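Can Machines Do the Chores Yet?
Project report, Violeta Yáñez
Apr 14, 2025

Our group set out in January to find out whether a robot could tidy a kitchen. By the second week we had cut this down to one task in simulation: pick up a small object and put it somewhere else. My little brother can do this, though he also has to be asked 63 times.

We ran the arm in Plavport using the Clungate controller, and gave it 30 attempts. It managed 20. Most of the failures came in the last bit of the approach, where the fingers opened nicely, hovered, and closed on air.
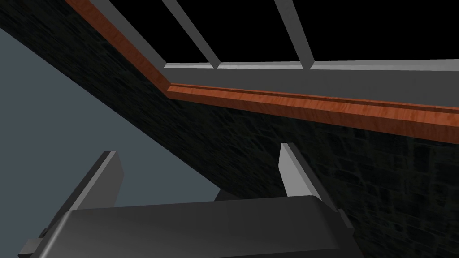
Moving to a new starting position made things worse, and each attempt took up to 3 minutes, which is a long time to wait for a spoon. Farías, our other planner, was quicker but dropped more. For now I would trust either of them with the spoons, and keep the glasses to myself.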